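Fesness big bricks, the Koval case set — quick review

Last updated: October 4, 2022

Second set of these we've bought, so I should have got round to this sooner. Short on time so it's mostly notes. Paid for it myself, full price, in the shop.

What you get: chunky stud bricks, mixed sizes, bright colours, no instructions. No wheels, no windows, no little people. Just bricks. Ours came with more than 45 pieces, which sounds plenty until two children both want a tower. Then it isn't.

Colours first as that's what everyone asks. Strong, cheerful, not babyish. The pink is a proper pink and the green leans towards lime. I like them all jumbled up in one stack, looks like a bag of sweets. 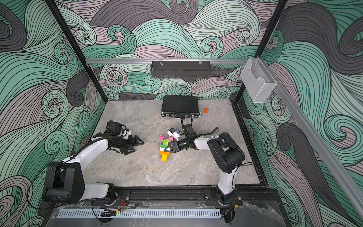 Yellow at the bottom, pink on top. Tower in bright colours, black case behind.

Grip — this is the big one. Cheap bricks either fall apart if you breathe on them or need teeth to seperate. The Fesness ones sit in the middle. They push down with a small click, and a three year old can manage it if the brick underneath is held still. Pulling apart is harder. The 2x2s are worst for this, not much to get your fingers round, and if one's on a bigger brick you have to rock it. Wide ones come off fine.

Compared them with the Hisum bricks we had before. Hisum are lighter and a bit cheaper, but after 20 minutes of play the tall stuff was leaning. Corners went white where they'd been chewed as well. Fesness ones have held up much better so far and we've had the first set since last December. Some scuffs. No splits.

Do the two makes fit together? Sort of. Hisum on top of Fesness, yes. Other way round, no, too loose. Don't bother mixing. 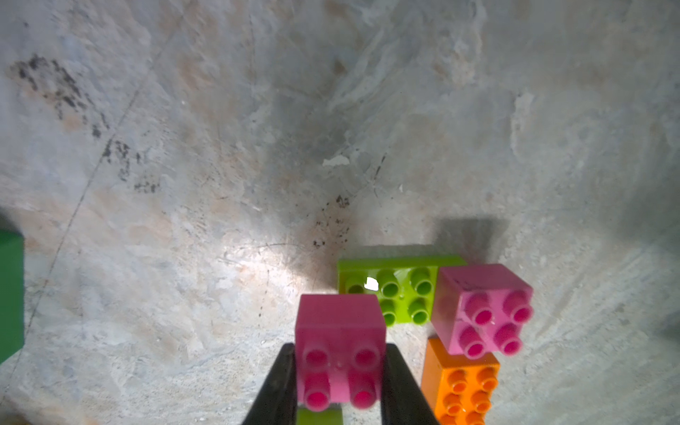
Small bricks on big ones is where it gets fun anyway. You can hang a 2x2 half off the side and it stays put, so you get steps and overhangs and funny shapes, not only straight walls. Ours mostly builds what she calls Katia, which is a dragon, or a bus, depends on the day. Always has to have pink in it.

Studs are hollow in the middle. Bit of a pain for cleaning, crumbs and yoghurt get down in there. Warm soapy water and an old toothbrush sorts it. Leave them to dry overnight, upside down. I put one lot away damp and they smelled of pond.

Floor or table? They're stable on anything hard and flat. Hopeless on our rug, anything tall goes straight over. Noisy on a hard floor when it all comes down, mind, so maybe not above a neighbour.

Niggles:
- could do with more wide bricks, the small ones get left over
- no baseplate, and the one they sell seperately costs nearly as much as a set
- spare bricks only come in mixed bags, you can't pick a colour

Would I buy again? Did already. Good from two upwards I'd say, and the older cousins still join in — they go for height, the little one goes for knocking it over. If you're buying for more than one child get a second set straight off and save the arguing. Four and a half out of five, half off for the baseplate.

Shares 20 | Comments 3

Contact | © 2022 | Back to top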